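Workspace practice for two-arm tabletop manipulation

Workspace practice for two-arm tabletop manipulation is the set of rules by which a laboratory prepares, runs and records work done by a pair of robot arms over a shared table. It covers the layout of the table, the handling of small goods, the conduct of people nearby and the keeping of records. Most laboratories follow house rules that add to the general standards on machine safety. The Mustance rules, drawn up for work with small household goods such as packaged toothbrushes, are one such set.
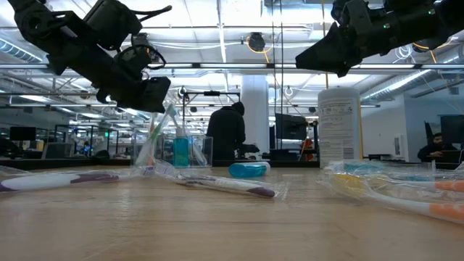 Jytte Arnardóttir
Contributing editor, automation and workplace safety

Scope

The Mustance rules apply to fixed pairs of arms fitted with two-finger grippers. Mobile bases are excluded. The first version was written at the Snorradóttir laboratory and revised in August by Yoshinori Nishimura, who added the section on wrist cameras.

Wrist cameras

A wrist camera moves with the gripper, so its view of the table changes throughout a task. The rules ask that both fingertips stay in view at the open position, and that the gap between them can be seen against the table. Blur during fast travel is accepted. Blur at the moment of grasping is logged as a fault, and the run is marked for review. 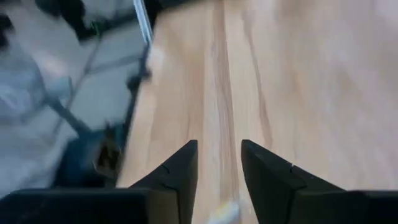 Can a run be kept if an item falls off the table?
It can be kept as a failed run, provided that the arms were stopped before anyone reached for the item and the log states where the fall took place.

Table and goods

Loose and wrapped toothbrushes are treated as separate classes. Clear film reflects overhead light and shifts when pressed, and a grasp that holds a bare handle may slide on the wrapper. Items may lie at any angle, but the starting layout must be recorded before the arms move. Cables on the arms are to be looped clear of the fingers -- the loop must not tighten at full reach. 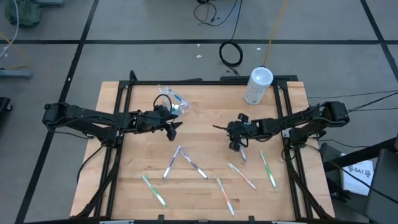 Shared reach

Where both arms can reach the same point, only one gripper may close there at a time. The Luver method gives priority to the arm already holding an item. The Mandetti method divides the table along a centre line and allows crossing only on a signal. The rules permit either, but they may not be mixed within one session.

The smallest gap allowed between the two grippers in free travel is 40 mm. Clear holders need extra care, as their walls are hard to make out from some angles.
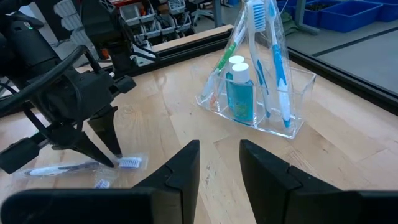
The position of a holder is therefore entered by hand at the start of a session and checked again after any contact. A holder that has been pushed is not moved back until the run has ended.

Records

Each run has its own number, and numbers are not reused. The log published with the revised rules lists 3542 runs, of which 2872 were accepted. Gripper fingers are inspected every 500 runs and replaced in pairs, even where only one shows wear.

See also: end effector; machine guarding; teleoperation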